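Does the Colour of Your Room Change Your Mood?

You have probably heard someone say it. Blue rooms make you calm. Red rooms make you angry, or hungry, or fast, depending on who is talking. Yellow is supposed to make babies cry. People say these things as if they were as certain as gravity.

We should be a bit suspicious. When lots of people repeat something, that only tells you it is easy to repeat. So let's have a proper look at it.

A deep red wall at the far end of a narrow space, seen twice.

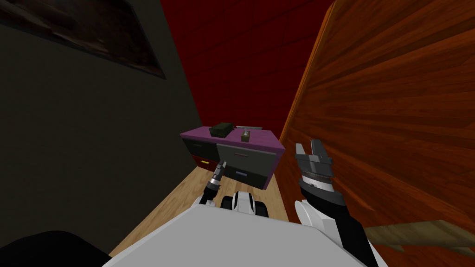
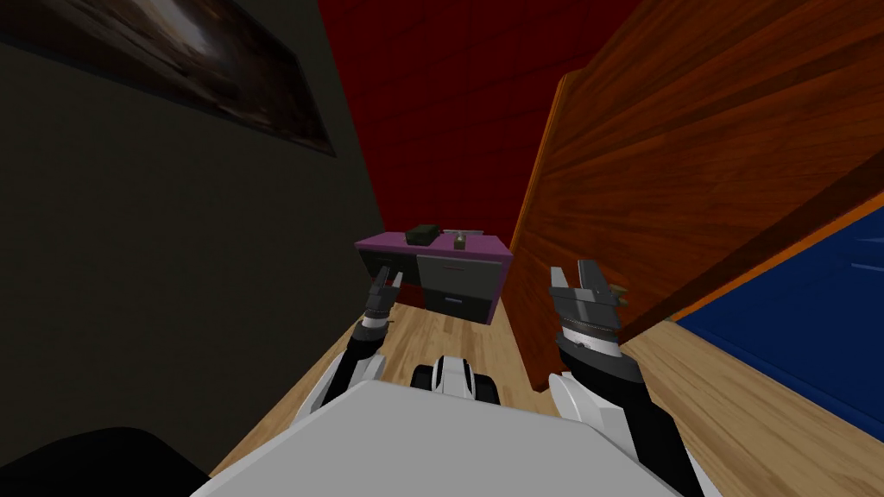

Halldóra Juhl wrote to us after we first asked about this: "My bedroom was red for nine years and I slept like a log. My brother's was pale blue and he was up half the night. So I reckon it's all rubbish."

Well, Halldóra, maybe. But hold on. Your story is a good reason to doubt the red rule, and it's not enough to throw the rule out. There were two bedrooms and two people. Perhaps your brother's room was noisier. Perhaps he drank too much fizzy drink. Perhaps he is just a bad sleeper and would have been awake in a room of any colour at all. One story can make you wonder. It can't settle much.

What is colour, anyway?

Light from the sun or a lamp is a mixture. When it hits a wall, the paint soaks up part of the mixture and bounces the rest away. A red wall mostly bounces back the red part. That light goes into your eye, lands on the back of it, and sets off signals to your brain. Your brain does the rest.

Notice that your brain has a lot of work to do here. The same wall looks different at breakfast and at bedtime. Paint shops know this very well, and that's why they sell little sample pots. The colour on the lid and the colour on your wall can seem like two different colours, even though they came out of the same tin.

So when somebody says "red makes you cross", your first question could be: which red? Tomato red? Brick red? Red at noon with the blinds up, or red at night with one lamp on? A dark red and a bright red may not do the same thing, if they do anything.

How would you test it?

Suppose you want to know if red rooms make people cross. You could paint one room red and one room blue, put people in them, and ask how they feel. It sounds easy, but there are traps all over the place.

Trap one is guessing. If you walk into a bright red room and a grown-up with a clipboard asks "How angry do you feel?", you might work out what they are hoping for. Lots of people try to be helpful without noticing they are doing it.

Trap two is everything else in the room. If the red room is small and stuffy and the blue room has a big window, then you haven't tested colour. You've tested windows. The rooms need to match in size, furniture, light, smell and noise, with only the paint changed. That is much harder than it sounds.

Trap three is not enough people. Kanako Morikawa's class at Rankin tried a colour test last September. They had 30 students, and each one did a page of sums on red paper and a page on blue paper. The blue pages had fewer mistakes. Hooray for blue! Then somebody noticed that everybody had done the red page first. By the time they got to the blue page they'd had practice. They ran it again with half the class starting on blue, and the difference just about disappeared.

That second try was the better bit of science, although the class was a little disappointed -- they had already made the poster.

Then what do we know?

Less than the paint adverts would like. Scientists have done plenty of experiments on colour, and the answers don't all agree. Some find a small effect. Some find none. Sometimes a famous result turns up, other people try it again, and it won't come back. When that happens you should trust it less, even if it was in the newspaper.

There are a few things we can say with more confidence. Dark walls bounce back less light, so a room with dark walls will usually look dimmer than the same room painted white. That is to do with how dark the paint is, more than whether it is red or green. People also have favourites. If you love orange, you might be happy in an orange room for the plain reason that you picked it.

And colours mean different things in different places. In some countries brides wear white. In others, red is the lucky colour for a wedding, and white is worn at funerals. If red always made everyone angry, you would expect some very grumpy weddings.

Try it yourself

You can run a small test at home or at school. You'll need red paper, blue paper, a timer, and some patient people.

Write the same kind of puzzle on both colours. Make the puzzles equally hard, but don't make them identical, or people will remember the answers.

Toss a coin to decide which colour each person gets first.

Don't tell them what you are testing until they've finished.

Write down every result, even the ones that spoil your idea. Especially those.

Before you start, write your guess on a piece of paper and fold it up. It's surprisingly easy to look at a messy set of numbers and decide you'd guessed right all along.

Words to know

Pigment: the stuff in paint that gives it its colour.

Fair test: a test where you change one thing and keep everything else the same.

Sample: the group of people or things you test. A bigger sample is usually more use than a tiny one.

Next time: does chewing gum really stay in your stomach for seven years? Gilberto Usuga thinks so. We have some questions for him.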